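Nirkdale repair day back Saturday, bring your old PC

The fix-it day is back at the Nirkdale library annex this Saturday, doors at 9 a.m., and computers are the big draw again. Toasters and lamps welcome too. Sewing machines, maybe, depends who shows up with the right screwdrivers.

Last fall's event pulled in 200 people over one day and the line went past the bike racks by ten. This time there's a ticket system. Take a number at the side door, sit down, wait to be called. Coffee is free, donuts a dollar.

Desktops get their own room. Robel Zeleke is running it, same as last time, and he wants people to know that old is fine. "If it turns on, we can probably do something with it. If it doesn't turn on, we'll open it up anyway," he said Tuesday. Most of what he sees is dust, a dead drive or not enough memory. He'd rather people didnt buy parts ahead of time. Memory in particular, there are too many kinds and the wrong stick won't seat. 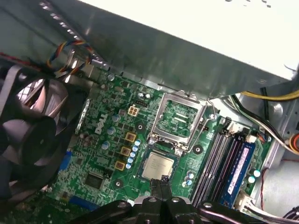

What it costs

Nothing for labor. Parts at cost if they have them. The group has 40 used solid-state drives on hand, donated by Gowda Office Supply when it cleared out its Lalville branch, and those go for five bucks each, first come. One per household. No laptops screens this time, they take too long and the glue is a pain.

The town put up $3,000 toward the program in the spring, which covers the room, the insurance and a new set of bench tools. The rest comes out of the donut money and a jar by the door.

Machines nobody wants back can be left behind. Working ones get wiped and passed along to families on the school district's list. There are 100 names on that list right now, Zeleke said, and it got longer over the summer. Dead ones are stripped for parts and the leftover metal goes to the Skokberg transfer station.

Desktop towers especially wanted. Easy to open, easy to swap things in and out of, and a lot of them are sitting in basements. 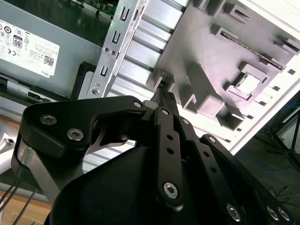
Inside a desktop computer case.

Before you come: back up your files. The group won't be responsible for lost photos, and you'll sign a form that says so. Bring the power cord. Leave the monitor home, there are plenty in the room. Write down your password or be there to type it in, last year three people had to drive home and get theirs.

Kids are OK with an adult. There's a take-apart table in the hallway with old keyboards and phones, goggles provided.

Parking is behind the annex, not in the bank lot. The bank does tow on weekends. The Lalville bus stops across the street every half hour until 5.

Last number gets handed out at 2 p.m. and the room closes at 4. If you miss it, the next one is in November, date not set yet. Questions can go to the library front desk, ask for the repair day folder.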